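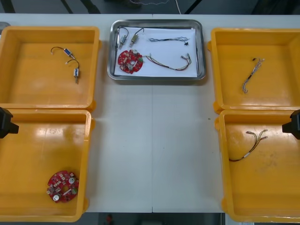 A steel tray lined with paper, and yellow trays for sorting small electrical parts.

What Is Inside a Machine? Sorting the Small Parts

By Kerstin Engebretsen

Have you ever pressed a button and heard a small "click" from inside a machine? Something moved in there. Today we look at the parts that can make such a click, and at how people keep them in order on the table.

The round red board

The red circle is called a circuit board. A circuit is a path that electricity can follow, all the way around and back again. On the board there are thin lines of metal, and these lines are the paths. Small parts sit on top, and every part has its own job. Some store a little electricity, some let only a little of it pass.

Most circuit boards that children see are green, but a board can have almost any color. The color is only a kind of paint that protects the metal lines.

The little pushers

Do you see the small metal bodies with a pin that sticks out? They look like a kind called a solenoid. You say it like this: SO-le-noid. Inside a solenoid is a long thin wire, wound around and around like thread on a spool. When electricity runs through the wire, it becomes a magnet and moves the pin. When the electricity stops, the magnet is gone, and often a spring brings the pin back. Click!

Solenoids work in many places. They can open the water in a washing machine or lock a door.

The wires

Wires carry electricity from one part to another. When several wires are held together in a bundle, we call it a wiring harness. A horse can wear a harness too, but that is a different thing! At the end of a harness there is often a connector, a small piece that fits into another piece. The colors help the worker to know which wire is which.

Why use trays?

Small parts roll away easily. In my first job, at a repair shop in Grurnach, I lost one tiny screw and looked for it for 30 minutes. It was in my shoe. A tray with a high rim keeps the parts together, and on white paper you can find even a thin wire.

Try it at home

Ask a grown-up for an old flashlight that may be taken apart. The grown-up takes out the batteries first. Put white paper on a baking tray and lay each part on it. Then sort them into bowls - metal in one, plastic in another, and parts you don't know in a third. Never open anything that plugs into the wall, even if it is broken.

New words: circuit, solenoid, harness, connector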